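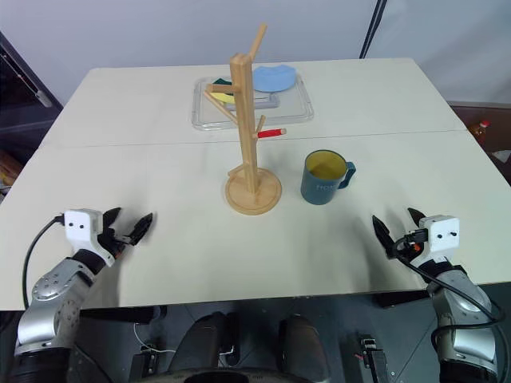
3.2 Storage of mugs and the use of stands

Mugs were the most common item in the kitchens we surveyed and the item most often left out on a surface. In the Sureck homes they were kept in three ways: in a closed cupboard, on hooks under a shelf, or on a mug tree that stood on a table or counter. The first two have been treated in earlier work on cupboard use. The mug tree has received less attention, although it was present in 18 of the 45 homes.

By a mug tree we mean an upright post on a base, with pegs set into the post at different heights. The mug hangs from a peg by its handle. Wooden stands of this kind are cheap, light and easy to move, and most of the households that had one could not say when it was bought. Several had been gifts. One came with the apartment.

We recorded three properties of each stand: the number of pegs, the direction of each peg, and the width of the base. Direction matters more than we expected at the start of the study. Where pegs point to different sides, a person standing at the table has some pegs turned toward them and some turned away, and the pegs turned away were used less. People rarely rotated the stand to reach a free peg. They would instead put the mug down next to it, often with the handle already turned outward, and leave it there until the next use.

Figure 4. Wooden mug tree with a round base and a square post. A dark teal mug stands to the right of it, and a clear tray is behind. One peg has a red sleeve with a white tip.

The arrangement in Figure 4, with a mug upright beside the stand, matches what we called the "parked" state in the coding scheme. A mug was coded as parked if it was on the same surface as the stand, within a hand's width of the base, and not in use. Mugs farther away than this were coded as "loose." Parked mugs made up the larger group in both rounds of visits – the one in March and the one later in the year.

Handle size explained part of the result. Thick ceramic handles leave a small opening, and on a steep peg the mug has to be lifted well above its resting place before it can be lowered on. Participants with large mugs tended to keep them on the lowest pegs or beside the stand. Sleeves on the pegs were uncommon. Those who had fitted them said they did so to stop the glaze from chipping or to mark one person's peg, and we did not try to separate the two uses in the data.

The open top of a parked mug also had an effect that we did not plan to measure. Small items were dropped into it: teaspoons, rubber bands, a key. Once a mug held something other than a drink, it was much less likely to be hung up again, and in two homes it became a permanent holder.

Trays were the other common neighbor of the stand. A tray behind or beside it gave people a place for cloths and small containers, and it also set a limit on how far the group of objects could spread. In homes with a tray, the surface around the stand was tidier by our measure. We do not claim that the tray caused this. People who buy trays may simply be people who tidy.

Coding was done from still pictures by two coders working apart. The full set held 3,000 pictures, of which 2,000 were kept after blurred and repeated ones were removed. Where the coders disagreed, Niall Aitken looked at the picture again and made the final choice. Most disagreements were about the boundary between parked and loose, and a few were about mugs partly hidden behind the post.

The Halliday homes were coded with the same scheme but are reported separately in Section 3.3. Their kitchens are smaller, and the stand usually shares its surface with a kettle and a bread box – so the distance rule used here does not carry over without changes. The object list for both groups is kept in Fundus under the version dated November 9, 2023. Later additions to the list concern plates and bowls only and do not affect the figures given in this section.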